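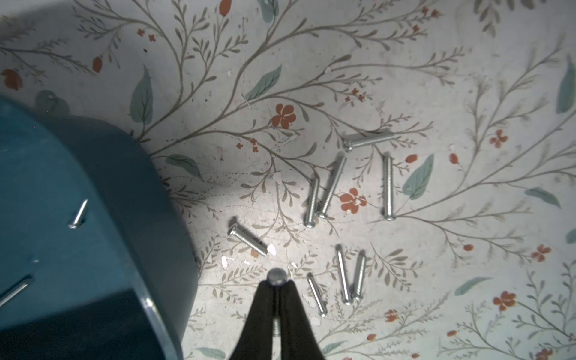 Posted by the Cliro Workshop in Shop Tips, September

If you've been thinking about getting a little robot arm for the shop, let me talk you through the money part first, because I got it wrong and I'd love for you to get it right!

My whole budget the first time went to the arm. I'd picked out a Tanabe kit, I had the page bookmarked for months, and I never once thought about the stuff that goes around it. By the time I'd added the gripper, a power supply, a mount for the bench and a box of spare fingertips, my total was $1,481. Ouch. I now keep 40 percent of whatever I plan to spend for the extras, and so far that's been plenty (okay, almost plenty).

Buy for the job you have. Mine is picking up loose screws and getting them into a bin, which sounds like nothing until you try it. A screw is small and shiny, it rolls, and it never lies the same way as its neighbor. Two plain fingers can hold one just fine by the head end, but check how far the tips close before you order. Some grippers are made for boxes and cans and stop with a gap you could drop a pencil through. I sent one of those back and paid the shipping both ways.

Spend a bit on the camera, too. Silver screws on a patterned floor are hard going, and my flowery vinyl is about as busy as it gets, all stems and leaves and orange blooms. If you're starting fresh, a plain mat in one dark color is the cheapest upgrade you can make. I paid $7 for mine at a yard sale.

For the bin, go big and go bright. I like a blue plastic one with a nice wide mouth, and you want the rim low enough that the arm can clear it with a screw in its grip. Measure that with the arm reaching all the way out! Reach on the spec sheet is usually the straight-out number, and you lose a good chunk of it once the wrist has to point down.

A few odds and ends from my notebook:

Get a bag of 100 cheap machine screws in mixed lengths just for testing. Keep them away from your good ones.

Ask what replacement fingertips cost before you buy the gripper. Trasen sells theirs in pairs and Stumance only does a full set, so the cheaper gripper ended up being the pricier one for me.

Leave room on the power strip.

If you can wait, wait for the fall sales. I didn't, and the same mount was marked down a couple of weeks later.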